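Nermina Mladenović and Jhonatan Arango
Project report, second submission

## What we set out to check

The Condon group's recipe for teaching a pair of arms a household job is simple to state. A person moves the arms through the job many times, the recordings go into a network, and the network learns to copy them. Last year's students, who called their version Starport, reported that more recordings gave better results all the way up to the largest set they had. We were asked to repeat this on a toast task and see if the claim held.

We went in doubtful. The Starport report has one chart, one task and no mention of who did the scoring. It also tested each model with the objects in the same places used for the recordings. A model that has memorized a path will look very good under those conditions.

## Setup

The job uses two arms at one table, with a toaster on one side and a slice of bread on a round wooden plate on the other. Oven mitts lie at the front of the table. The mitts play no part in the task. We kept them because a policy that only works on a bare table isn't worth much to anyone, and because the earlier report never says what else was on its table.

We collected 600 recordings. After watching all of them we kept 317. The rest had a dropped slice, a stalled arm, or an operator who clearly changed their mind halfway through. Throwing out that many makes us uneasy. The rule for keeping a recording was written down only after we had watched the first batch, and a stricter or looser reader would have ended up with a different set. Anyone who wants to argue with our results should start there.

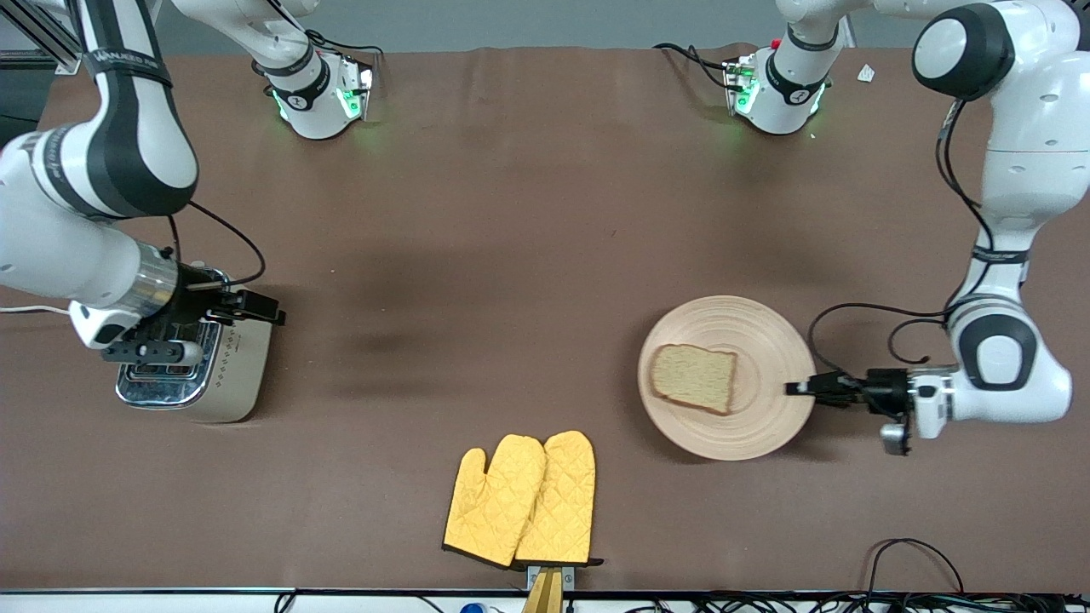
## Method

We trained on the full kept set and on smaller random parts of it, using the training code we were given and no changes to its settings. Each model was then tested under 2 conditions. In the first, the plate and the toaster stood at their usual marks. In the second, we moved the plate by a hand's width and turned the toaster slightly. The start position of the arms was the same throughout.

A trial counted as a success if the slice ended up in the slot without a person touching anything. Nermina scored the trials from video without being told which model was running. Jhonatan ran the robot and did know, so he could have stopped a bad trial a little early or late. We don't think he did, but we can't rule it out.

## Results

With everything at its usual marks, more recordings did help, and our curve has the same shape as the Starport one. So far the old claim stands.

With the plate moved, it mostly falls apart. The model trained on the full set succeeded in 29 percent of trials, and the smaller models did so poorly that we can't put them in order with any confidence. The usual failure was the same each time: the fingers closed where the plate used to be. Turning the toaster caused fewer total misses, but the slice often caught on the edge of the slot and bent.

We read this as a model that learned where things are kept and paid little attention to where they were. Adding recordings made it better at the first and did very little for the second. Our supervisor thinks a wider spread of plate positions in the recordings would fix most of it. That may be true. We haven't tested it, and neither has anybody whose report we were handed.

## Problems with our own work

All the recordings came from two operators with similar habits. We used one kind of bread. The trials were spread over several sessions, and we didn't control the room lighting between them. We also never trained on the recordings we threw out, so we can't say if the cleaning helped or hurt. That comparison is planned for February if we can still get time on the table.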